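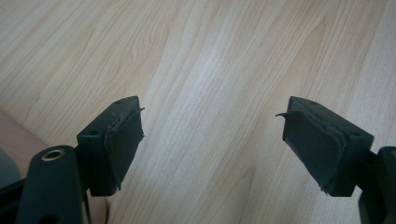 Pale wood grain, knots and all.

TABLES, TABLES, TABLES

Quick one this month, we are behind on everything. The new tabletops at the Torkinley hall are in and a lot of you have been asking the same questions at the desk, so answers in one place.

Yes they are real wood. Yes they are that light on purpose. The color will warm up over time, the supplier (Kleinschmidt, same people who did the counter) says give it a year or so near the windows. If you want to see the difference go look at the counter, which started out just as blond and is now more of a honey.

No they are not varnished. They are oiled. Which means water left standing will mark them, and so will a hot mug. Coasters are in the blue tub by the door. Please use them, please put them back. We already have one ring on the table nearest the kitchen and it is only Tuesday.

Some people like the knots, some people really don't. We had two comments that the boards should have been "matched" and one long note saying the swirls are the best thing in the building. We're with the long note. Boards were picked for being flat and for the price, and the wavy grain came along with that. If you look along the length you can follow a line for a good way before it loops off round a knot.

CLEANING

Damp cloth, wipe with the grain, dry cloth after. That's it. No sprays. The orange stuff under the sink is for the floor ONLY. Somebody used it on a tabletop last week and the patch had to be sanded back and oiled again, which took up most of an evening.

Glue, paint, clay: put a mat down first. Mats are rolled up behind the piano. If you get glue on the wood anyway let it set, then lift it with the plastic scraper, don't go at it with a knife. Paint, wipe right away and tell us. Nobody is going to be cross.

Sewing group - pins and rotary cutters, cutting boards underneath every time please. The Skelonside room still has the old tops if you need something you can hack at.

MOVING THEM

Heavier than the old ones. 2 people to lift, one each end, never drag. The felt pads on the feet come off if you drag and then we get scratches on the floor aswell. The folding ones can still be carried by one person but they live in the closet now, left hand side, legs facing the wall.

COST, for those who asked

Came in $217 over what we had put aside, mostly the extra oil and the delivery. Covered out of the March bake sale, so thank you to everyone who baked and everyone who ate. Nothing is being added to room hire this year.

OILING DAY

First proper coat since they were put in. We want 13 pairs of hands if we can get them, fewer is fine but it will be a long afternoon. Bring old clothes and an old t-shirt you don't want back. Rags are provided but we always run short. Oil goes on thin, sits, gets wiped off, then the tables have to be left alone overnight so no evening bookings that day. If you have one you should of had an email, if not shout.

Used oily rags go flat on the line outside to dry, NOT balled up in the trash. They can catch fire on their own. Serious about this one.

Date to be pinned on the board once the Dreltedel choir confirms their rehearsal. Sign up sheet is next to it, pen on a string, please leave the pen.

Old tabletops: two left, free, come and get them. Bring a truck or a friend with a truck.

Next month chairs.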